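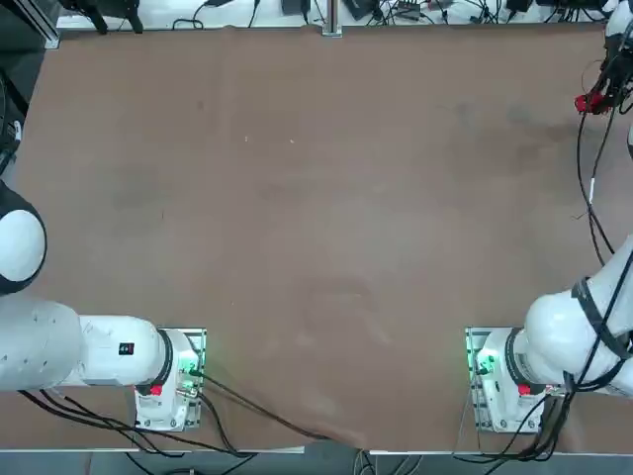

Brown tabletop, green light on.

I went to see the new library at Tavaswood in June, the one that was argued over for so long. The design came out of an open competition with 268 entries, and the winner was a small practice called Clillatard that had never built anything bigger than a school gym.

The building is a long brick box with a sawtooth roof. The glass in the roof faces north, so the reading room gets even light and no glare on the desks. I sat there until 3 in the afternoon and never wanted a lamp. The main stair is wide and shallow, with 14 steps to each landing, and people were using it as a place to sit.

I was less sure about the entrance. You come in from the parking lot through a low passage that runs 100 feet along a blank wall, and it feels like the back door. The runner-up scheme, from Mellell, put the door on the square. I still think that was the better idea — the square needs something to face.

The brick is good. It is a dull red, laid with thick joints, and the corners are rounded where the paths meet the walls. I plan to go back in winter and see how the courtyard drains, as it slopes toward the doors.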